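Nachfüllbeutel, Flaschen und der Einkaufsbeutel: Tipps für Flüssigseife im Haushalt

Seife im Nachfüllbeutel braucht wenig Platz, macht aber beim Transport und beim Umfüllen gern Ärger. Die folgenden Hinweise gelten für Handseife, Duschgel und Spülmittel gleichermaßen.
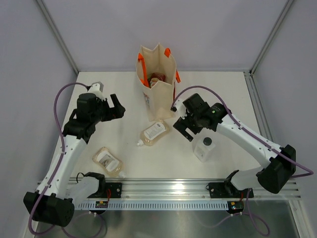 Beim Einkauf kommen Nachfüllbeutel zuletzt in die Tasche. Gläser und andere schwere Sachen stehen unten, die Beutel aufrecht daneben, mit dem Ausgießer nach oben. Wer den Beutel flach unter ein Glas legt, drückt auf die Naht, und an der Naht reißt er zuerst. Vor dem Einpacken den Deckel kurz nachziehen. Manche sitzen ab Werk nur locker.

Eine Stofftasche aus Canvas trägt das Gewicht besser als eine dünne Tüte. Läuft doch einmal etwas aus, die Tasche gleich auf links drehen und mit kaltem Wasser ausspülen, bis es nicht mehr schäumt. Erst dann in die Maschine, sonst gibt es zu viel Schaum. Bedruckte Taschen nicht heiß waschen und den Aufdruck nur von innen bügeln. Bunte Henkel können beim ersten Waschen abfärben, deshalb zunächst allein waschen.

Umfüllen

Die leere Flasche mit warmem Wasser ausspülen und kopfüber abtropfen lassen, am besten über Nacht. Reste von Wasser verdünnen die Seife und verkürzen die Haltbarkeit. Alte und neue Seife nicht mischen, auch wenn es dieselbe Sorte ist.

Zum Umfüllen die Flasche ins Spülbecken stellen. Den Beutel an der Oberkante und unten in der Mitte fassen, nicht am Ausgießer. Langsam kippen und zwischendurch Luft nachströmen lassen – wer drückt, bekommt Schaum in den Flaschenhals und hört zu früh auf. Eckige Flaschen stehen dabei sicherer als runde, haben aber oft eine enge Öffnung. Ein kleiner Trichter hilft. Den gibt es zum Beispiel von Skornoleo im Satz, ein Marmeladentrichter ist für die meisten Flaschen zu breit.

Den fast leeren Beutel von oben her aufrollen und mit einer Wäscheklammer festhalten. Nach ein paar Minuten hat sich der Rest unten gesammelt. Bei dicker Seife den geschlossenen Beutel vorher kurz in warmes Wasser legen.

Kleine Flaschen für unterwegs

Nur bis knapp unter die Schulter füllen. Flaschen mit Schraubdeckel sind im Koffer zuverlässiger als solche mit Klappdeckel. Ein Stück Frischhaltefolie unter dem Deckel dichtet zusätzlich ab. Den Inhalt immer beschriften, viele Seifen und Reiniger sehen durch den Kunststoff gleich aus. Auf das Etikett gehört auch der Monat des Abfüllens. Angebrochene Produkte tragen meist ein Tiegelsymbol mit einer Zahl, etwa 6 oder 12, das sind die Monate nach dem Öffnen.

Aufbewahren

Volle Beutel stehen am besten aufrecht in einer Kiste oder Schublade, dunkel und nicht neben der Heizung. Angebrochene nach vorn. In einen Schrank mit Kindern im Haushalt gehört eine Sicherung, gelbliche Seife wird leicht für Saft gehalten. Aus demselben Grund nie in Getränkeflaschen abfüllen.

Leere Beutel ausdrücken und mit Deckel in den Verpackungsmüll geben. Ausspülen ist nicht nötig.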